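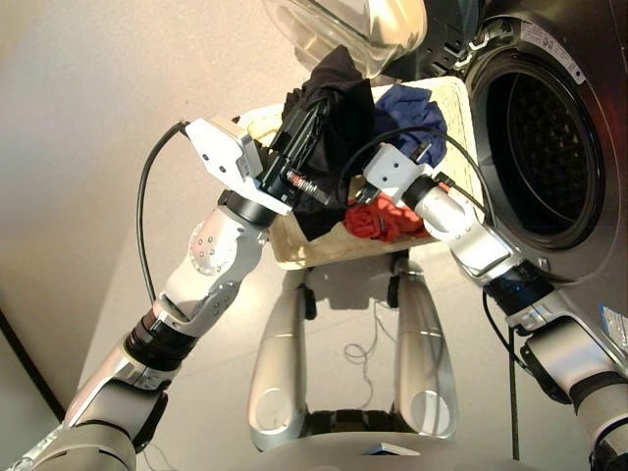

**Figure 4.** Both arms working over the basket beside the open drum. The left gripper holds a fold of the black garment.

## 5. Moving laundry between basket and drum

The pick-and-place results in Section 4 were obtained with rigid items on a flat surface. Laundry is a harder case. A garment has no fixed shape, it hides its neighbours, and a grasp that is sound at the moment of closing may fail once the full weight of the cloth is taken up. We therefore treat the transfer of clothes between a basket and a front-loading machine as a separate chore, with its own scoring rules.

### 5.1 Task and scoring

An episode starts with the door open and the basket within reach of both arms. The controller must move every garment from the basket to the drum, or the reverse, and leave nothing on the floor or hanging over the rim. Loads did not exceed 10 garments. The time limit was 600 seconds, after which the episode was stopped and scored as it stood.

We logged 922 episodes. An episode counts as complete only if no person touched the robot, the basket or the clothes. Episodes in which an operator freed a snagged sleeve were kept in the set and scored as failures, even where the remainder of the load was moved correctly. This is stricter than the rule used in the Bonovora household trials, where a single assist was permitted, and the two sets of results should not be compared directly.

Three controllers were tested. Kos is a scripted baseline which picks the highest visible point of cloth and follows a fixed path to the target. Stunley is a learned policy using head and wrist views. Geltell is the same policy with a regrasp step, called whenever the estimated load on the fingers drops between lift and release.

### 5.2 Grasping from a mixed pile

Most of the lost time was spent choosing where to close the fingers. In a mixed pile the boundary between two garments is seldom clear from above, and dark fabrics were the worst case: folds in a black shirt and the gap between two black shirts look much alike to the head camera. The wrist view helps at short range, although it is also the view most easily blocked by the cloth being held.
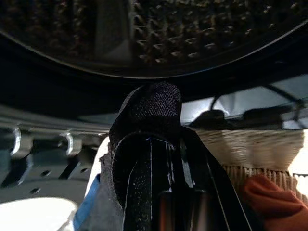 Inside the drum the difficulty is of another kind. The pile rests on a curved surface, so a garment pulled from the bottom brings others down with it, and the paddles give loose cloth something to catch on. Kos has no means of detecting a catch and continues along its path. Stunley slows when the cloth stops following the wrist, and in most such cases backs off and tries a second direction of pull. The second attempt was usually enough for knitted items. Woven items with straps or drawstrings more often stayed caught.

Double grasps were common with all three controllers. We did not penalise them as such, as two socks moved together are still two socks moved. They matter when one of the pair is held only by friction against the other, and falls during the carry. Geltell recovered a dropped item if it landed in the basket or just inside the drum. None of the controllers could recover an item from the floor, which lies outside the region searched by the policy.

### 5.3 Use of the basket

In the first version of the task the basket stayed still. Items at the far side were then hard to reach without the forearm pressing on the rim, and the last garment in a load took longer than any other. We later allowed one arm to hold and tilt the basket while the other remained free. A woven basket is suitable for this: its rim is stiff enough to grip, and it tolerates a certain amount of misalignment between the fingers.

Tilting brought a cost of its own. A raised basket hides much of the workspace from the head camera, and the policy must rely on the wrist views until it is lowered. We limited each raised hold to 5 seconds in the learned controllers. Longer holds led to drift in the estimated position of the drum opening, and to contact between the basket and the door. 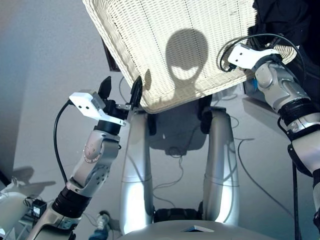 *Section last changed: November. Wording of 5.3 revised; scores unchanged.*

### 5.4 Release

Letting go proved less reliable than picking up. A light garment wrapped over a finger does not fall when the gripper opens -- it stays where it is, and leaves with the arm. The scripted baseline regularly carried the same item in and out of the drum until the time limit. Stunley learned a short shake from the demonstrations, which works for cotton and poorly for anything that clings.
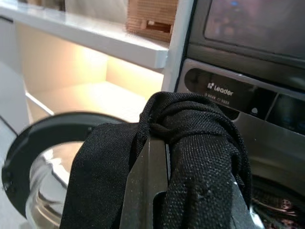
Geltell checks the wrist view after each release and, if cloth is still present, wipes the finger against the inner rim. The motion is slow and adds noticeably to the episode time. It also fails when the garment has twisted into a knot above the fingertip, as the wipe tends to tighten the twist. A second arm could pull such a knot free, but coordinated release was not among the demonstrated skills, and we saw it only by chance.

### 5.5 Can the chore be left to the machine?

On the present evidence, no. Geltell completed more loads than Stunley, and both were well ahead of Kos, yet no controller reached a level at which a household could start the task and leave the room. The failures are mostly small: one item left on the rim, one strap round a paddle. A person corrects these without noticing. For an unattended machine each of them ends the job, and a garment trapped at the door may also damage the seal.

Speed is the lesser problem. A slow transfer is acceptable if it finishes, and few users would object to a chore which takes several times longer than by hand. For this reason we would put further effort into release and floor recovery before any attempt to shorten the carry. Sorting by colour, dosing and closing the door were not tested, and the results above say nothing about them.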